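Support > Club Registration > Tickets > Junior teams

Ticket 1370: Players missing from U12 list
Status: open
Club: Garnness Juniors

Imported 164 players from last season. U12 list shows 7 fewer than the sign-up sheet. Fees match. 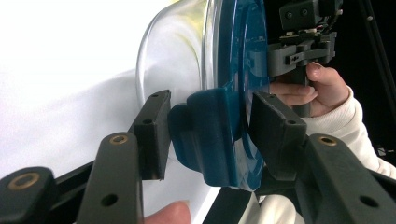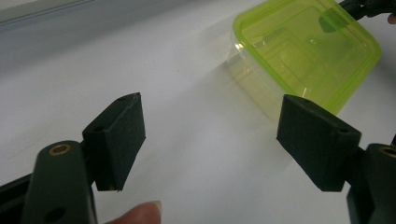 Photos: Nusto

Reply, 4:10 pm: The missing players have a July birthday and were put in U14. Age cutoff was set wrong at Cudell. Changed it and ran the import again. Five moved back. Two still show as U14, so please check their birth dates before the Lashari fixtures go out.

We use cookies to keep you signed in. Accept

Contact support | © Cudell | Back to top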